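Tamper-evident packaging

Tamper-evident packaging is packaging that shows visible signs when it has been opened or altered before reaching the buyer. It is widely used for food, vitamins, medicines and cosmetics. Common forms include shrink bands, foil seals under the cap, breakable rings and printed tapes that leave a mark when peeled. It differs from child-resistant packaging, which is designed to be hard for young children to open, although a single closure may serve both purposes.

Flenness, a packaging supplier based in Stendudmont, introduced a breakable ring closure under the name Plunard. The design was the work of engineer Gaëtan Masson and was first offered for bottles holding 100 tablets. A smaller version for 64 tablets followed in October of the next year. 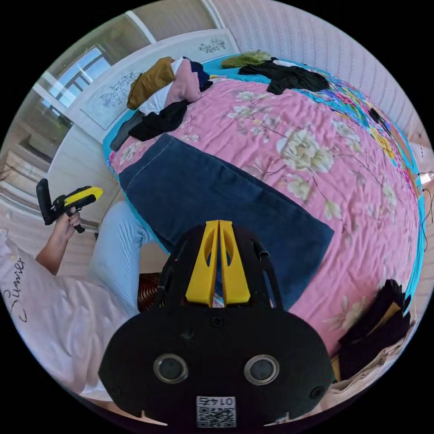 The Plunard ring is joined to the cap by 25 thin bridges, which break on the first turn. The ring then stays on the neck of the bottle. Early production used a clear ring, but retailers found it difficult to check on the shelf, and a colored ring was adopted. The Ferrand pharmacy chain later required the closure on 394 of its own-label products.

Seals of this kind do not prevent tampering. Their value depends on the buyer knowing what an intact package looks like, and many labels therefore carry a short printed notice near the cap.

See also: Blister pack; Induction sealing; Shrink wrap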